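Clusto hand-held gripper kit
Mon 8 August

I've been building these at our shared workshop in Irnemby for a while now, and this is the version I'm finally happy to sell. You get the white printed body, both jaws, the marker prints and a bag of screws (with spares - I always lose a couple). Opening is up to 270 mm, so it'll take on chunkier stuff than my first one ever could!
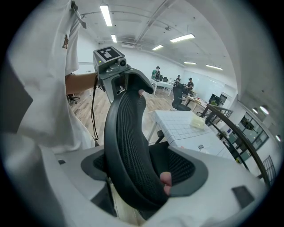
Office chair back, held in the jaws.
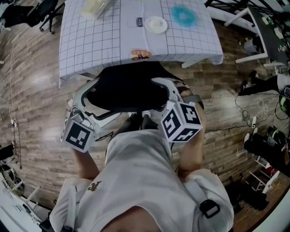 What's in the box
Body and jaws, 6 bearings, marker sheet, hex key. You'll need your own camera and glue.

Colours
White, or grey if you ask nicely.

Price
$317 plus postage. Kyung-tae Gil packs the orders, and they go out within 5 days. Halima Khaemba wrote the build guide and it's heaps clearer than my old one. Next batch is in December.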